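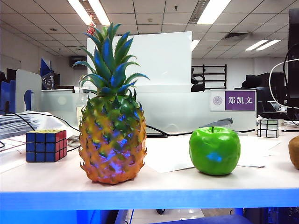

Inmaculada Collado wrote to ask if the Tamow arm kit needs a proper bench, or if it will run on the same desk where she does her paperwork. She also wanted to know if the jaws can be changed without taking the wrist apart.

A desk is fine. The base plate clamps to any top that doesn't flex, and the arm can share the space with whatever you keep there as long as you leave the swing clear. The jaws come off with 2 screws. The wrist stays as it is.

Tamow arm kit, second version
Item 1278
Made by Lendstead
Ships in June

The kit has 51 printed and machined parts, plus the fasteners, the motor driver board and the wiring loom. You supply the power supply and a computer. Most people building at home finish the arm over two weekends, with the wrist taking longer than anything else.

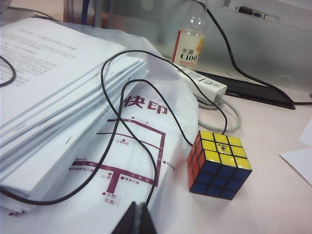 Route the loom before you close the forearm cover. The old version had the cable tied outside the elbow, and on long reaches it pulled at the connector. The new cover has a channel for it — leave a finger's width of slack at the wrist and put the tie on the elbow side.

The wrist camera bracket is included. The camera is sold separately as item 2439. Set the focus by hand before you tighten the bracket, as the ring is hard to reach afterward.

Rodrigo Herrero built the first one at the Alcaraz shared workshop and still keeps the assembly notes up to date. A printed copy goes in each box. 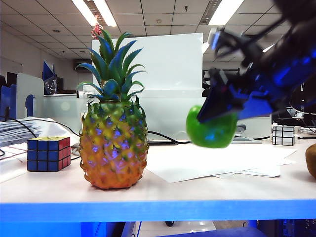
Start with the grip force at its lowest setting and raise it one step at a time. Smooth, rounded things need more pad contact than boxes do, so fit the soft pads first. The hard pads are better for cubes and anything with flat sides.

Spare pads, screws and looms are stocked at Damwood. Pads are sold in pairs. Returns are accepted on unbuilt kits only.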